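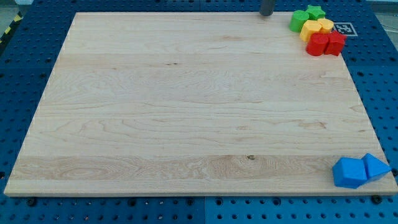 The maple board on the blue bench, before any finish goes on

Forum > Timber & Finishing > Show us your boards

grainchaser_31
Right, I have been itching to post this one! Maple, pale as anything, and look at that darker plank along the front. All swirls, with a little dark knot near the middle. I very nearly put that plank back in the rack at the Pimholm yard when I saw the knot and I am so glad I didn't. I keep going back to look at it.

Plan is a big serving board for my sister's kitchen in Stuvthorpe. Bread, cheese, the occasional whole roast. Two questions for you lot. Do I leave the knot alone or fill it? And oil or hard wax?

pottering_on
Oh that's lovely. Leave the knot! It's the best bit. The wavy figure is going to jump out the minute oil touches it, you'll be dancing round the shed.

MacRitchie
Nice bit of wood. I'm going to be the misery though. If it's for food I'd fill the knot, or at least flood it with thin glue and sand back. Even a small one can have a hairline round it and crumbs get in. Had one open up on me over a winter, 2 mm gap by February.

pottering_on
2 mm on a small knot? What was it sat next to, the boiler?

MacRitchie
Top of the fridge. Point stands.

grainchaser_31
Ha, noted, no fridge. I've poked at it with a pin and it feels solid all the way across. But I do take the point about crumbs. Might do the thin glue anyway, it won't show much on something that dark, will it?

MacRitchie
Hardly at all. Two goes, let it soak, then 240 grit.

tenon_and_on
Can I ask about the bench? I love that blue against the maple. Is the pegboard flat enough to glue up on? Mine has a belly in it like a hammock.

grainchaser_31
It's flat enough for laying out and sanding, I wouldn't glue up on it. Drips down the holes, ask me how I know! It's two panels butted together and I did the glue-up on the floor over newspaper with every clamp I own. 20 of them. Complete overkill and enormous fun.

tenon_and_on
There is no such thing as overkill with clamps.

hobnail
Going against the crowd, but I'd have put the figured plank in the middle. At the front it looks a bit bottom heavy to me. Everything else is so quiet, just those long lines and a bit of wave, and then bang, swirls.

pottering_on
No no no, the front is where you see it! Put it in the middle and it's under the cheese all its life.

grainchaser_31
That was exactly my thinking, hobnail, though I did try it both ways and dithered for a whole evening. My sister voted for the front and it's her board.

hobnail
Fair enough, she's the one eating off it.

MacRitchie
On finish: plain mineral oil if she'll keep it up, hard wax if she won't. Oil will warm the colour a touch. Try both on an offcut first.

grainchaser_31
She absolutely won't keep it up, so hard wax it is. I've got half a tin of Asent left from the stair treads, but I'll check the label for food use before it goes anywhere near this. Offcuts are lined up for tonight!

tenon_and_on
Put the offcuts up too please, especially if any have that swirl in them.

grainchaser_31
One does. Tiny, but it's a beauty. Back in a bit.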